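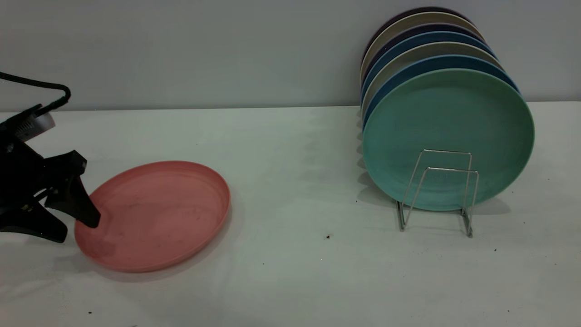
Can a machine do the dishes yet?
Forum: Home Automation

deligiannis_g
My vote is no. Picking one plate up off a flat table is the hard part. The rim is low and there is very little to get a finger under. My kids could do it at four. I'd like to hear from people who work with arms.

Re: Can a machine do the dishes yet?

sidum_shop
Depends what you call doing the dishes. Racking plates of one size on a clear table is close. A sink full of forks and greasy pans is years off. At Devadiga we run 2 arms on trays and they still stop for a person most shifts.

kaimal57
I disagree about years. Gripping has come a long way since I started. My complaint is speed — I can fill a rack before most arms finish one plate.

deligiannis_g
Speed doesn't bother me if I'm asleep. Broken plates do. Look at how tight these sit, each one leaning on the next with only the edges of the back ones showing. One bad push and I'm buying a new set. 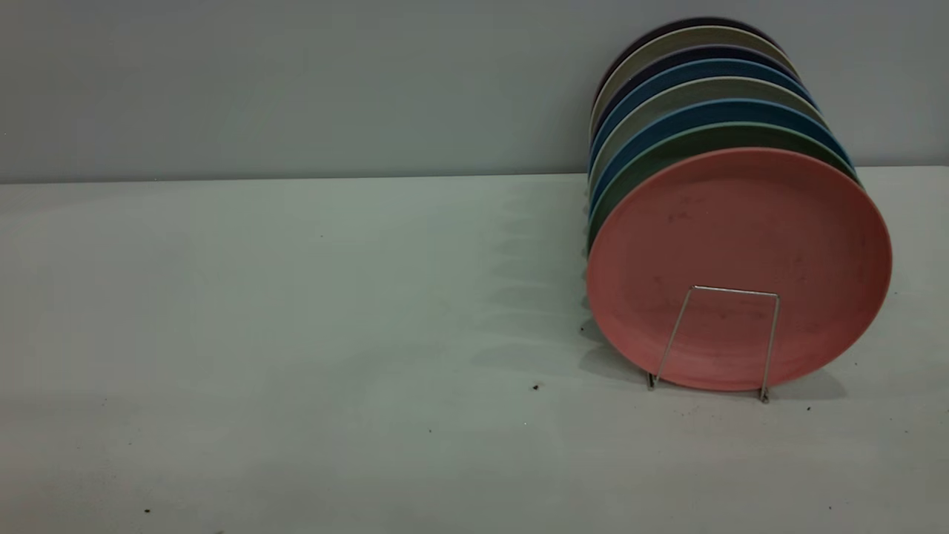
Re: Breakage

balakrishnan_s
Then buy plates that don't chip. I'd worry more about smudges. Racking a plate doesn't clean it, and an arm won't check unless someone makes it check.

kaimal57
Fair point. I still say it's closer than you all think.

sidum_shop
For trays, sure. I'm keeping my dishwasher.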